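Search stories Enter keyword

The Lidbridge Shop

1. Friday

Lộc Đào had the bench until 5, and he meant to use all of it. The arms were set up facing each other. Renji Yokoyama wanted them to arrange flowers for his sister's wedding, and he had already told her they could.

"They can't," Lộc said.

"Not yet," said Renji. He typed another line and sent it.

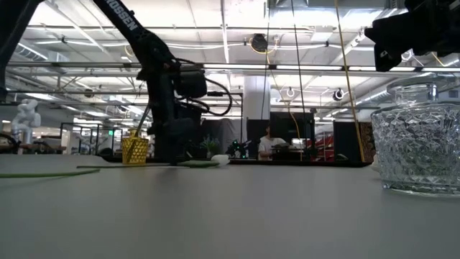 The long stem and the gold vase.

Lộc watched the tip of the gripper -- it was down at the tabletop again. He wrote 1292 in the notebook, the number of the run, and drew a line under it.

"Try the tulips," he said. "Leave the peach one where it is." 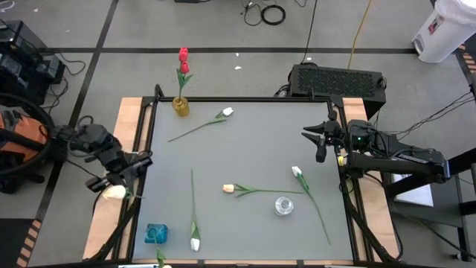

2. The Call

His sister phoned in September and asked what color the ribbons should be. Renji looked over at Lộc.

"Tell her white," Lộc said.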